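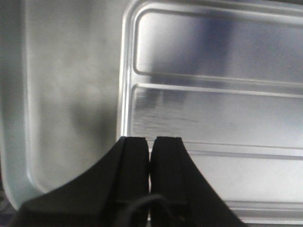
A steel basin with its everyday marks. Photo: Khairul Menon

Home | Kitchen | Repairs | Letters
2 min read

My mother in Sulenley dried her sink each night, before she dried her own hands. I did not understand it then. Steel is a patient metal, but it keeps every drop – the lime stays and makes small clouds on the floor of the basin.

Now I use warm water, a little vinegar and a soft cloth, and I follow the direction of the brushing. The rounded corners need more time. I do not try to make it a mirror.

Comments (3)

Siregar: Vinegar is too strong for my taste, I use lemon.
dukia18: How long do you leave it on?
Khairul Menon: Five minutes, then rinse well.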